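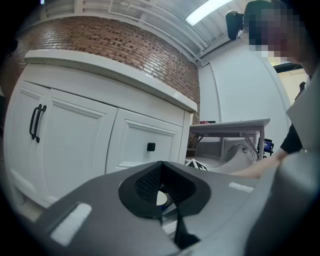 Open Day at Grenon, 01/06/2008

Print this page | E-mail to a friend

I had been meaning to visit Grenon ever since Leilani Whitfield told me about it in December, and I'm so glad I finally made the drive (90 miles, with a pie stop!). What stayed with me was the white vanity against the brick, with its black pulls and its shiny basin. A mug sat up on the counter beside the soap pump, and another was down in the open drawer. 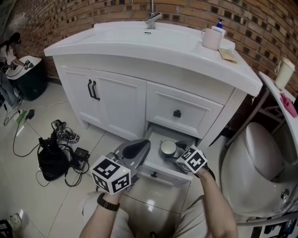 I do love a drawer next to a sink, and I've been pestering my husband for one ever since. Ours has two doors and a dark hole full of sponges. Parking was 20 minutes' walk off, so wear good shoes.

Comments (2)

Wendell Yazzie: Mugs in the bathroom? My mother would faint. Lovely write-up though.

Stakis fan: Is there another open day before winter?

This site uses cookies. Sign up for our newsletter.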